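Why I Still Don't Trust a Tidy Desk

Posted August 6, 2023 by Rutilio Escobedo
Print this post | E-mail this to a friend

My sister-in-law sent me another one of those articles about clearing your desk. I have read a lot of them by now. They all promise that if every object has a place you will stop losing things, and I have my doubts, having lost my passport for most of a November inside a drawer labeled PASSPORT. It had slid down behind the divider.

So I come to the subject of taped outlines and matching bins with a bad attitude.
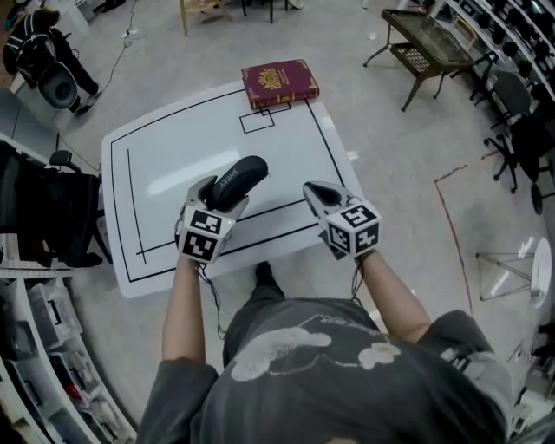
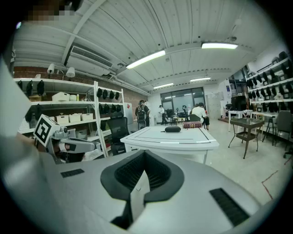
The tape idea is older than the people selling it. My father had it on his pegboard in Rullordale, a painted outline for each wrench, and it worked for him because he was the only one allowed in the garage. The day my brother and I got keys, the outlines became a record of what was missing. You could stand there and see perfectly well that the big pliers were gone. It did not bring back the pliers.

On a desk I'll admit tape makes a bit more sense. The things that live on a desk are few and you reach for them without looking. A small dark gadget, a little book with a gold crest on the cover, keys, glasses. If one of them always goes back to the same spot, your hand learns the spot. I tried it for 41 days with black tape on a white board, and the glasses got better. The keys did not, because I don't come in through the room with the desk in it. I have never seen an article mention doors.

Shelves are where I get really sceptical (my editor niece says that's spelled with a k here, and I'm leaving it). White bins with lids look wonderful lined up. I own nine. They came from Bañuelos, the hardware place, and I paid extra for the lids. Here is what I can tell you about a white bin with a lid: you can't see into it. I had one full of extension cords and bought two more extension cords while it sat at eye level. A label helps if the label is true. Mine said "cables misc," and so did the one next to it.

What I do like, and this is a grudging like, is hanging things up under a shelf. Anything that hangs is in view and can't get buried. I put a row of hooks under my own shelf last spring and I use whatever is on them twice as often as the stuff in the bins. The trouble is that once you own a row of hooks you start looking for things to hang on it. I hung up a funnel. I don't use a funnel.

Then there's the Jesix system, which a neighbor swears by. It's a set of trays and a booklet and it costs 182 dollars before shipping. I borrowed her booklet. It says to empty every surface, sort it all into keep, move and discard, and put back only the first pile. Fine. My "move" pile is still on the guest bed. I asked her where hers went and she changed the subject.

My rule at this point is to leave the tape on the board for the three things I lose most, take the lids off the bins, and quit reading about it. The lids are stacked in the closet. I suppose they need a bin.

Comments (3)

Ernell wrote:
Clear bins! They look worse and they work. I switched all of mine and found a heating pad I'd given up on.

pegboard_pam wrote:
Your dad was right about the outlines. The problem was you and your brother.

Rutilio Escobedo wrote:
Pam, he would have liked you. Ernell, I looked at the clear ones and then I'd have to look at what's in them.

Print this post | E-mail this to a friend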